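Fanley Repair Room: The Desktop Computer Gallery

Welcome to the gallery page of our repair room. My name is Sarahí Varela and I take care of the pages for the Fanley group. We repair and reuse old desktop computers, and after that we give them to families and small offices who asked for one. English is not my first language, so please write to me if some sentence is not clear.

This page is about the inside of the computers. Many visitors know the outside very well, but they have never opened the side panel. I was the same until I joined the group. Uriel Palacios showed me my first motherboard, and I was afraid to touch it for one whole afternoon. Now I can change a memory module without asking anybody, and I am a little proud of this.

We have received 223 desktop computers until now, and 75 of them are already back in use. The others are waiting for a part, or they are used for parts. Tiburcio Arellano keeps the list of them in a blue notebook, and he does not like when other people write in it.

Our work on a tower follows always the same order. First the case is opened and the dust is blown out. Then we look at the board, the memory and the power supply. Heriberto Cuevas tests the power supply with a meter before we connect it to anything. If the board is good, we clean the processor with alcohol and a soft cloth, put new thermal paste, and mount a cooler. The paste should be a small drop, like a grain of rice. Beginners always put too much, me included.

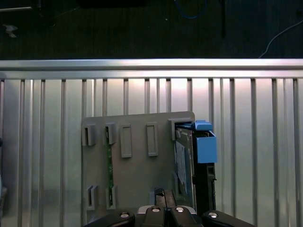 Ribbed silver metal under a wide polished rail, and a gray plate with small brackets and pads on its face. 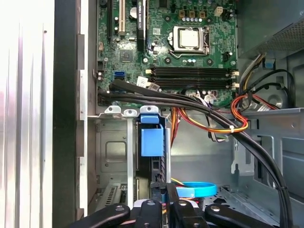
The inside of an open tower. The processor has no cooler on it, and the four black memory slots are empty. The word NVIDIA can be read on the label of the black card.

Can I mix memory modules from two different computers?

It depends on the type. The modules must be of the same generation, for example all DDR3, because the notch is in another place for each generation and a wrong module does not fit. If the speeds are different, the computer normally uses the slower one for all of them. Sometimes two modules of the right type still do not work together, so after mixing we run a memory test during one night before the computer leaves the room.

Some more notes for people who want to bring us a computer:

Please take your own files out of it before. We erase every disk that comes to us, and we can not bring anything back later. If the computer does not start any more, tell us, and Jhosep Alvarado can try to copy the files to a disk that you bring.

Power cables are welcome, also without a computer. Keyboards too, if all the keys are there. We do not accept printers or the old heavy monitors. For these, please ask at the Delum recycling yard.

A finished computer costs 39 dollars, and this money pays for thermal paste, coin-cell batteries and new disks. The coin-cell battery is the part that we change most. When it is empty, the computer forgets the date and the settings each time the power is disconnected, and many people think that the whole machine is broken.

The waiting list is open again for offices and for families. Write your name, what you need the computer for, and if you have already a monitor at home.

Page updated 5 December 2022, S. Varela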